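# How do you teach a robot to fold a shirt?

My job is a funny one. I collect examples for robots to learn from, and most of my examples are about cloth. Shirts, towels, pillowcases, socks with no partner - I've picked up all of them, over and over!

Think about how you learned to tie your shoes. Somebody probably showed you, and then you tried it, and your loops fell apart, and you tried again. A robot's computer program can learn from being shown things too. It just needs a LOT more showing than you did. For one kind of fold, my team at Janari collected 310 examples, and the program was still pretty clumsy at the end of it.

So how do we show it? We don't write a long list of rules like "move left a little, now pinch." Instead, I hold a tool in each hand. Each tool has fingers that open and close, a bit like kitchen tongs, and a camera that records what I'm doing. I pick up the cloth, I fold it, I put it down. That's one example. Then I mess it all up and start over (this part is great if you hate tidying your room).

Messing it up matters a lot. If I always started with the towel nice and flat, the program would only know about nice flat towels. My teammate Ibrahim Okafor is our champion messer-upper. One Friday he dropped the same towel 67 times, and no two heaps looked the same.

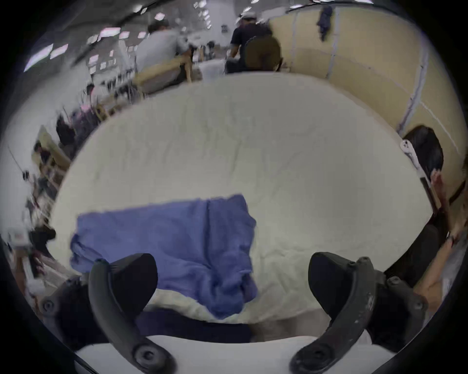
Cloth is hard for a robot because it never keeps its shape. A block is a block whichever way you turn it, but cloth bends and slides and hides its own corners. Look at the blue one lying on the big wrinkly sheet, partly folded over on itself. Where would you grab it first? You'd have a guess pretty fast, and the program has to learn to make that guess from all our examples. It also has to pick the right cloth, with that off-white sheet spread out underneath.

After a morning of recording, I watch my examples back. If my hand slipped or I forgot to press record, out it goes. On my worst day I threw away 21 of them, and then I went and had a very big sandwich.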